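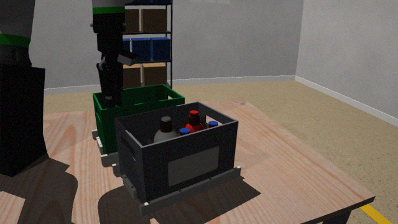 Bottles standing upright in a gray crate, with a green crate behind.

Storing Bottles in the Pantry

Keep sauces and oils in crates with straight sides. They slide out in one go, and a drip stays in the crate instead of on the shelf. Put the tall bottles at the back and the ones you use every day at the front.

Wipe the necks before you put bottles away. Sticky caps are easier to clean with warm water and a little dish soap than with a dry cloth.

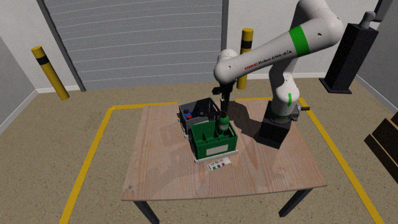

Oil goes off faster near the stove, so use a low cupboard on the other side of the kitchen. Write the opening date on a strip of masking tape - pencil lasts longer than marker on an oily bottle. Most of ours get used up in 2 or 3 months.

Wash the crates in the tub every May and let them dry upside down.

Posted by Narayanan Venkataraman, June 12, 2018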